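Tavlow 生活志
搜索文章、话题、作者
搜索

一只牛奶箱能装下多少想念：和一位寄零食的人聊一个下午

七月，下午三点，我在她家卧室的地板上坐下来，背靠衣柜，手里被塞了一杯凉茶。她一边道歉说房间小，一边往床上倒零食，哗啦一声，我立刻就不困了。

她是 Grendulness 的老成员。这个名字我头一回听到时念了三遍都没念对，它是一个小小的零食交换群，成员散在好几个城市，规则很简单：抽到谁，就给谁寄一箱自己家附近买得到的东西，箱子里要有一张手写的纸。她入群之后寄出去 81 箱，每一箱都记在一个横线本上，寄给谁、装了什么、对方回了什么话，字迹一会儿工整一会儿潦草。我翻了很久，舍不得还给她。

“我小时候就喜欢装东西，”她说，“春游前一天晚上，书包要装了拆、拆了装，装到我妈来关灯。现在没有春游了嘛，我就给别人装春游。”

这次的收件人住在 Wurnau，搬过去不到一年，抽签表上“想吃什么”那一栏只填了一行：什么都想吃，越乱越好。她看到以后高兴坏了。“最怕人家写‘随便’，也怕人家列一张清单，那我跟代购有什么区别？‘越乱越好’是最好的，这句话就是给我放假。”

她装箱之前一定要先摊开。床是家里最大的一块平面，餐桌上永远有电饭锅和没拆的信，地板又要扫，所以每次都是床。毯子铺平，东西一样一样放上去，她退后两步看颜色，再蹲下来看高矮。我问她是不是像摆摊，她说像打牌，“先看看手里都有什么，才知道这一局怎么出。” 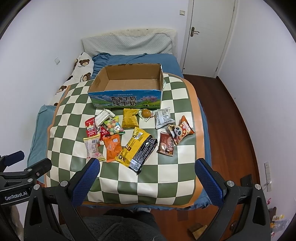 青海牛奶的箱子和这一局的“手牌”：彩色圆糖、印着熊猫脸的橙色袋子、一条长长的饼干，都摊在格子毯上。

箱子是牛奶箱。蓝天、草地、山和牛印在正面，里面是素净的瓦楞纸，上沿的纸翻毛了，有几处撕过的口子。我说这箱子看着有点年纪，她马上护着它：“毛一点怎么了，里头结实呀！你按按。”我按了，确实结实。

她对箱子的讲究比对零食还多。快递点卖的新箱子她试过，尺寸齐全，摸起来也好，可是对方拆的时候没有表情。“你想想，门口放着一个黄纸箱，你会猜是猫砂、是洗衣液。可是门口放着一箱牛奶，你第一反应是，咦，谁给我寄牛奶？打开一看，全是糖。”她说到这里自己先笑起来，“这个‘咦’就值了。”

“那会不会有人真的很想要牛奶？”我问。

“有过一个！她说她空欢喜了一秒钟，然后吃了三天零食，后来自己去买了牛奶，配着饼干吃。我觉得挺圆满的。”

牛奶箱另外一个好处是矮。太深的箱子，底下的东西要么被压碎，要么被忘掉，对方吃完上面两层以为没了，搬家时才在最底下翻出一包过期的酥饼。这种事真的发生过，记在横线本第一页，用红笔圈了起来。从那以后她只用矮箱子，宁可少装。

我很想知道她是怎么挑的。她说没有公式，又想了一会儿，说有一点点习惯。每箱要有一样甜得没道理的东西，像彩色圆糖，“你看这一袋，粉的绿的黄的蓝的，大人谁会给自己买这个？可是放在那里，你一定先伸手拿它。”要有一样可以掰开分给同事的，长条饼干就很合适。要有一样冲了能喝的，这回她放了一小条印着饮料图案的冲饮粉，晚上加班时撕开，烧水的那几分钟人会安静下来。还要有一样圆的。

“为什么要圆的？”

“不知道！就是觉得一箱全是方的，很像办公用品。”

她拿起那只透明纸包着的橙色圆饼给我看，神情很得意，好像那是她亲手烤的。这种圆饼她在 Briem 买到过最好的一批，那时她在那里住了一个冬天，楼下一家小铺子的老板娘总是说“明天更新鲜”，于是她每天都去，每天都买。离开 Briem 的时候，行李箱里一半是饼。她后来入 Grendulness，多少也有那个冬天的缘故：“我在那边一个人过节，收到过一箱从家里寄来的吃的，坐在地上拆，拆得手都抖。里面有什么我现在说不全了，可是拆的那个下午，我记得清清楚楚，窗户开着一条缝，暖气片上晾着袜子。”

我问那箱子里有没有哪一样是她还记得的。她说有，辣条。

讲到辣条，她整个人坐直了，凉茶也放下了。每一箱里都有辣的，这是她唯一不肯商量的事。群里曾经有人提议把辣的单独列成一类，让不吃辣的人提前勾掉，她赞成勾掉，但她坚持没有勾的人必须收到。“辣是叫人的，”她说，“甜的东西你可以一边看剧一边吃，吃完都不知道吃了。辣条不行，一口下去，你人就回来了，坐在那里，呼哧呼哧的，哎，活过来了。”

这次她选的是红色小包的散称装，麻辣王子。她喜欢散称，逛超市时站在那一格一格的塑料盒前面能站很久，拿着小铲子东一下西一下，称出来多少算多少。“整袋买当然省事，可是散称能混。我可以这个要两包，那个要一包，一个口味不占地方。寄给别人的箱子，最怕一样东西寄一大堆，那叫囤货，不叫惊喜。” 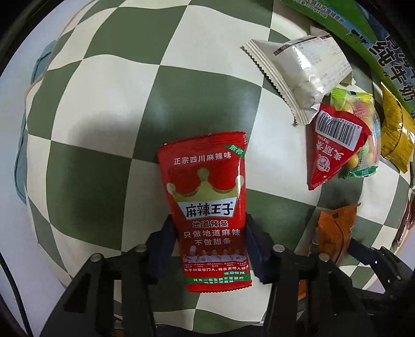
红底金冠的一小包，角上写着“散称”，横幅底下是“地道辣条”。

她把包装上的字念给我听，念得抑扬顿挫：“‘只做地道麻辣，不做甜条’！你看人家多硬气。还有这句，‘辣条一出生就不是甜的’。”我们为这句话争了五分钟。我小时候在校门口吃到的辣条都带甜，油汪汪的，吃完要舔手指，我觉得那一点甜才叫童年。她不同意，说甜味是她那时候最不喜欢的部分，每次都要配一口白开水冲掉。最后谁也没说服谁，各自拆了一包她留给自己的存货，边吃边继续反对对方。

包装右下角还有一个绿色的小标，写着“微麻微辣”。她是特意挑的。“对方搬过去以后，我不知道她现在吃辣还行不行。人换了地方，胃会跟着换的，我在 Briem 住了一个冬天，回来吃火锅，第一筷子就咳得满桌人看我。所以先微辣，试探一下。她要是回信说不过瘾，下次我再下狠手。”

我喜欢她说“下次”时的语气，仿佛抽签会听她的话。

接下来是正式装箱，也是我最想看的部分。她调了一个 90 分钟的倒计时，我以为是夸张，她说这还是练出来的，早先一装就是一个晚上。时间主要花在试。小纸盒靠边立着，软袋子塞缝，长的斜着放，放好了端起来晃，听。她听得很认真，耳朵几乎贴到箱壁上。哗啦哗啦响，说明有空，倒出来重来；闷闷的一声，就对了。

“你听，”她让我也把耳朵凑过去，“这个声音就是‘咚’。有‘咚’就可以封了。”

我听到的是“噗”，但没有说。

她从来不用泡沫纸，嫌对方拆完还要收拾，也不好扔。空隙用软袋零食来填，膨化的、充了气的最好用，本身就是垫子。怕压的放上面，怕摔的放中间，硬糖在最底下，“糖是最皮实的，压不坏，它还帮别人垫着。”冲饮粉一条条的，插在箱子四边，像夹书签。每寄一箱她都自己上秤，上限是 2 公斤，这条线是她给自己定的，超过了就得往外拿。往外拿的时候最痛苦。有一回只超了 50 克，她在秤前蹲了半天，拿掉一包饼干，又舍不得，换成拿掉两块糖，还是超，最后把厚信封换成了薄信纸，过了。她讲这件事的样子，像在讲自己赢过的一场比赛。

手写的那张纸放在哪里，她也有讲究。很多人放最上面，一打开就看见。她放在中间那层，要吃掉几样才会露出来。“先吃，吃到一半发现还有话要跟你说，这个感觉很好的呀。放在最上面，人家肯定先放一边，想着等一下再看，然后就沾上辣油了。”

“夹在中间就不会沾上辣油吗？”

“……也会。”她停了一下，“所以我用铅笔写，圆珠笔沾了油会糊。”

纸上写什么，她不给我看，只说都很短，不写保重身体，不写一切顺利。写过“楼下的枇杷树被修了头发”，写过“我学会骑电动车了，摔了一次，不严重”，还写过一份葱油拌面的做法，写到纸背面去了，最后一步没写完，对方来信追问然后呢，两个人就这样成了朋友，后来还见了一面。

聊到这里天还很亮，楼下有人在喊收衣服。我问她有没有收到过特别失望的箱子，她毕竟也是收件的一方。她犹豫了一下，说有，很整齐，很贵，全是礼盒，每一样都像从柜台直接走进箱子里的。“我吃了，也谢谢人家了，可是我一点都想不出那个人是什么样的。我宁可收到一包她自己吃剩一半、用夹子夹着的瓜子。”她马上补充：“当然也别真的寄吃剩的，群规不让。”

她最喜欢的一箱来自 Wurnau，寄件人已经退群了。里面有一种硬得咬不动的黑面包干，一小罐酸得人眯眼的果酱，还有一张超市小票，寄件人在每一行旁边写了字：这个我爱吃，这个我没吃过，这个是排队时顺手拿的。小票她还留着，夹在横线本里，字已经淡得快看不见了，她用铅笔在旁边又描了一遍。

“所以这次抽到 Wurnau，我可激动了，”她说，“明知道不是同一个人，还是有种回礼的感觉。我把那个城市欠着的一箱还回去。”

我想学着装一箱，她非常起劲，立刻给我布置作业。第一箱别去大超市，去家门口最近的那家，小的，灯管有点闪的那种。不要查推荐，不要看排行，看到什么手会自己伸过去，就拿那个。拿完别急着结账，在店里再走一圈，把其中一样换成你从来没吃过的。回家摊到床上，看一会儿。“看的时候你就知道哪个不该去了，”她说，“有的东西混在里面，一脸不合群的样子。留下自己吃。”

“要是全都不合群呢？”

“那恭喜你，那一箱最好！”

临走时她往我包里塞了两包红色的，微麻微辣，说路上吃。我没等到路上，在她家楼道里就拆了一包，站在二楼和三楼之间，吃得鼻尖冒汗，有位邻居拎着菜上楼，看了我一眼，又看了一眼我手里的包装，说，这个好吃。

Grendulness 下一轮抽签在秋天，我已经报了名。“想吃什么”那一栏我写了：要有一样圆的。

订阅 Tavlow 通讯，每月一封，随时可以退订。请输入您的邮箱地址
本网站使用 Cookie 以改善您的阅读体验。继续浏览即表示您同意我们的 Cookie 政策。
接受　管理设置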